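Kraft paper

Kraft paper is the strong brown stuff that grocery bags and parcel wrap are made of. I've been buying it by the roll for years, so I volunteered to write this entry for our craft wiki and I'll try not to ramble.

What it is

The name comes from the German word for strength. Wood chips get cooked with chemicals until the fibers come loose, and those long fibers are what make the sheet so hard to tear. The brown is just the natural color of the pulp - bleach it and you get white kraft, which I find a bit dull.

Uses

Bags, envelopes, gift wrap, book covers, sewing patterns, and of course table covering. My local shop in Tolliscombe sells 13 kinds, and I've tried most of them! For covering a table I like a heavy one, pulled tight and taped underneath. It creases anyway if you lean on it. Blue tape shows up nicely on the brown if you want to mark out squares.

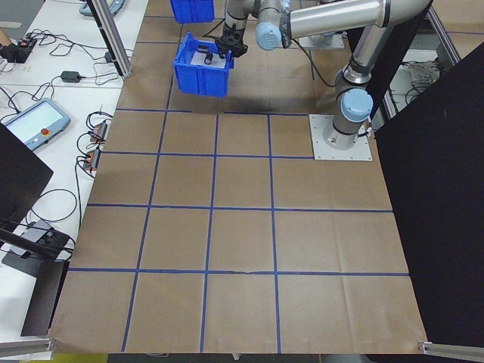 Buying and storing

Kuldeep Mishra at the Fallomberg paper store talked me into a 20 pound roll one December and I'm still using it. Keep yours somewhere dry, standing on end (mine got wavy in the basement). Offcuts can go in the recycling if they're clean, but pull the tape off first.

See also: butcher paper, newsprint, masking tape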